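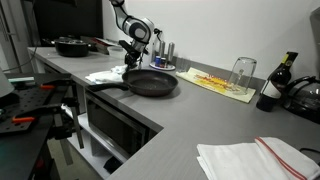
I have pre-saved every pop album I cared about for the last 3 years and I still managed to miss a release at midnight last October, because I'd saved it on the wrong account. So I finally wrote down how I do it, and a friend said I should put it on the blog. You'll need a streaming account, an email address you really check, and a couple of minutes.

First, find the artist's own link. Go to their official page or profile and look for the words "pre-save" or "pre-add" (same thing, different app). Don't use a link somebody dropped in a comment section, even if it looks right. I've clicked a few of those and ended up on a page that wanted my phone number for no reason at all.

Next, pick your streaming service and log in. Check which account you're in before you hit the button! If you share a family plan, you want your own profile and not the one full of bedtime songs. Ask me how I know.

Now you'll get a permissions screen. Read it. Most of them want to add music to your library, and that's fine. Some also want to follow a bunch of artists for you or sign you up for emails. Untick whatever you can. If it won't let you untick anything, you can go into your account settings after release day and remove the app from the connected list.

Then set an alarm. I used to trust the notification, but mine has shown up hours late more than once. I put a reminder on my phone for 2 minutes past midnight (I like to give the servers a second) and a second one for the morning in case I'm asleep, which is most of the time now.

When an album is teased with a string of early singles, make a little playlist and drop each one in as it lands. The night Burnville came out by Jamlow I had four songs waiting already, in the order I liked them, and when the full record arrived I just swapped in the album versions. One of them was a good 30 seconds longer. Loved that.

If the album doesn't show up, close the app completely and open it again, then search the title by hand. Still nothing? Check the time zone. Some releases go live at midnight where you are and some all at once, and the artist's page usually says which.

For listening, turn off shuffle and crossfade. Crossfade ruined the join between the first two Berchtold tracks for me and I didn't figure out why for a week. Give it the whole run, roughly 60 minutes if it's one of those long ones, and then go argue about the best track with your friends.

Posted 25/06/2019

Filed under: Pop, New Music, How To

3 comments

popgirl_mel
The crossfade thing!! I've had it on since I got this phone and had no clue.

treble_hooks
Mine never asks about permissions, it just goes straight through. Should I be worried?

secondverse
@treble_hooks you probably said yes to the same app before. Look in your connected apps, it'll be in there.

We use cookies to remember your settings and see which posts people read. By staying on this site you agree to our cookie policy. OK / Change settings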